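## 3.2 Work Surface and Sorting Containers

The sorting task was carried out at a single table, kept in the same position for the whole of the study. The choice of surface matters more in this kind of work than the literature suggests. Small desk items such as cards, cable ties and eraser-sized blocks behave differently on glass, on painted board and on bare wood, and earlier reports seldom state which of these was used. We therefore describe the surface and the containers before turning to the item set.

The tabletop is light wood in butcher-block strips, bordered on all four sides by a black aluminum extrusion frame. The wood is light in tone, and a white card or a pale cube remains easy to separate from the background, while dark pins and loose cables stand out strongly. The frame also acts as a low physical limit: an item pushed toward the edge of the wood meets the rail before it reaches the floor. Losses over the edge were recorded separately and are reported in Section 4.3.

Containers were placed side by side across the upper middle of the table, in the order yellow, salmon-orange and light gray from left to right (Figure 2). Each color was assigned to one category in the Drundell desk-item scheme: yellow for cables and long items, salmon-orange for printed matter, and light gray for small solid objects. The assignment was fixed. Pilot work in November, in which the colors were shuffled between trials, had produced a large number of category errors that reflected memory for the color rule and told us little about the sorting itself. 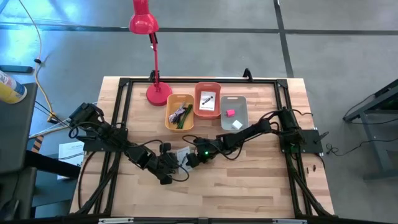
**Department of Applied Workspace Studies, Grevesell Institute**

**Figure 2.** Table layout with the three sorting bins and the desk lamp. The yellow bin holds cables and a green elongated item, the salmon-orange bin a printed card, and the light gray bin a pink object and a white cube. A further card lies on the wood.

Lighting was supplied by the room fixtures and by a red desk lamp with a round base, standing near the upper left corner of the table. The lamp was treated as part of the layout and was never an item to be sorted. Its base takes up wood that would otherwise be available for placement, and start positions were drawn only from the remaining area. The position of the lamp head was not controlled between sessions, and we note this as a limitation.

The item set was assembled from the Pralov office collection and contained 66 objects. Each trial used 12 of them, drawn at random with the restriction that every category be represented at least once. Cards were laid flat on the wood. Cables were bundled before each trial, as single cables tended to hang over the rim of the bin and could not be scored as inside or outside with any consistency. A bundle was scored as sorted when more than half of its length rested within the container walls.

A total of 725 trials were retained after screening. Trials were excluded if an item was missing at the start, if a bin had been moved from its marked position, or if the final state could not be scored. Bins were emptied between trials and returned to the same order. Slight differences in bin position along the depth of the table were tolerated – the middle bin often sat a little farther back than its neighbors – and a check on a subset of trials showed no effect on placement error.

Placement was scored with the Cai index, which combines the category decision with the resting position of the item in the bin. Flat items and compact items differ on the second component. A card can settle against the wall of a small bin and remain partly upright, while a cube comes to rest on the floor of the bin in nearly every case. Scores were therefore computed within category and then averaged, so that a trial with many cards was not penalized relative to a trial with many blocks. The full table of 4,000 scored placements, including those from the pilot, is given in Appendix B.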